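Household Tips: Preparing Floors and Corners for a Robot Helper
Notes from the Plurnex Open Day

Plurnex opened its Bremach demonstration rooms to the public in May. Visitors followed a home robot through ordinary pickup tasks, first in simulation on a screen and then on a practice floor. Staff answered questions on household preparation, and the advice most often requested is set out below.

Clear the floor along the walls first. Small items tend to collect where a wall meets a heavy piece of furniture, and a gripper needs open floor in front of it before it can close on anything. Residents are advised to keep a clear path of 900 millimeters wherever the layout allows. A width of 800 is acceptable beside fixed cabinets.

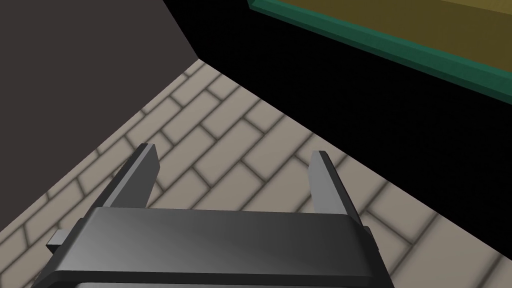

Grout lines should be swept before each session. Crumbs and grit may be dragged along by a low-mounted arm and can scratch glazed tile. A soft brush is sufficient. Do not wax the floor on the same day.

Dark spaces under tables and benches call for a lamp. In the Drudis trial, nearly 17 percent of missed pickups occurred in deep shadow. Place the lamp low and to one side, and avoid pointing it toward the robot.

Secure loose cords, rug fringes and curtain hems. Cord clips from the Dunne range were used throughout the demonstration rooms, but any flat clip will serve.

Pets and small children should remain in another room while the arm is moving.

The demonstration rooms open at 9 in the morning. Printed copies of this page are available at the front desk.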